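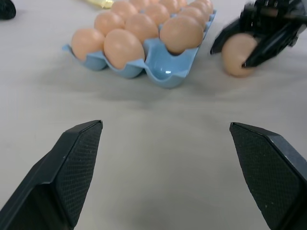 Brown eggs in a pale blue plastic tray, with one cup open in the front row.

Loading and Rotating a Reusable Egg Tray

This page covers moving eggs from a carton or collecting basket into a rigid plastic tray, and keeping them in date order once they are there. It applies to chicken eggs held for kitchen use. Hatching eggs are stored and turned differently and are not covered.

What you need

A clean plastic egg tray with molded cups
A soft pencil
A dry cloth
A bowl for cracked eggs
A shelf or counter with enough level space for the tray and the carton side by side

Before you start

Wash the tray in warm water with dish soap, rinse it, and let it air dry completely. Check the bottoms of the cups. Water collects there and is easy to miss on a glossy tray, where it looks like a reflection. Run a dry finger or the corner of the cloth around any cup you are unsure of. An egg left standing in water can draw it in through the shell, along with whatever is in the water.

If the tray came straight out of a dishwasher, let it return to room temperature. A warm tray can also be slightly out of shape. Set it on the counter and press on opposite corners. If it rocks, leave it overnight under a flat cutting board and test it again.

Wash your hands before handling the eggs and again when you finish.

Loading the tray

1. Put the tray on a level surface with one short side facing you. This side is the front. Mark it with a strip of masking tape if the tray is the same at both ends.

2. Take the eggs one at a time and turn each one under a good light. Look for hairline cracks, especially near the blunt end. Cracks are harder to see on brown shells than on white ones. Tilting the egg until the light runs across the shell at a low angle helps.

3. Put any egg that cracked on the way home, or while you were handling it, into the bowl. Break it into a clean container, cover it, refrigerate it, and use it within two days, cooked through. Throw away any egg that was already cracked when you found it, or that leaks.

4. Pencil the date on the shell near the blunt end. Do not use a ballpoint -- the pressure is enough to start a crack in a thin shell. On store eggs, write the carton date. On eggs from your own hens, write the date of collection.

5. Lower the egg into its cup with the pointed end down. Let go only when it is resting on the cup wall. The air cell is in the blunt end and should stay at the top.

6. Fill the back row first with the newest eggs and work toward the front. The oldest eggs go in the front row.

Large eggs in a standard tray

Eggs do not all sit at the same height. A larger egg meets the cup wall sooner and rides higher than its neighbors. This does not matter in an open tray. It does matter if the tray has a lid or if a second tray will be stacked on it.

To check, lay a ruler across the tops of the eggs. If it rests on one egg and swings freely, that egg is too tall for stacking. Move it to the top tray or use it first. Jumbo eggs that touch the egg in the next cup should have an empty cup beside them.

Rotation

Take eggs from the front row only, left to right. When the front row is empty, move each remaining row forward by one and load new eggs at the back. An open cup in the front row shows where the last egg came from. Leave it open until the row is finished. Filling it with a new egg breaks the order, and you will be reading pencil dates from then on.

Musa Okoro, who sells eggs at the Iken roadside stand, works from right to left. Either direction is fine if everyone in the house uses the same one.

Where to keep the tray

Use a refrigerator shelf toward the back, at 40 degrees F or below. The door is the warmest part of most refrigerators and the eggs are shaken each time it opens. Keep an open tray away from cut onions, melon, and strong cheese -- shells are porous and will pick up odors.

Leave refrigerated eggs on the counter no longer than two hours, counting the time it takes to load the tray. If you have a lot of eggs to date, bring them out in batches of 9 and return each batch before starting the next.

Cleaning between loads

Wash the tray each time it is fully emptied. If an egg breaks in a cup, take out the eggs around it and wipe their shells. Rinse the tray with cool water first, then wash it warm. Hot water sets the white and it will have to be scraped out. Do not use a metal scraper or an abrasive pad. Scratched cups hold residue and are hard to get clean again.

Revised 31st July. Step 3 reworded following a note from Takumi Fukuda.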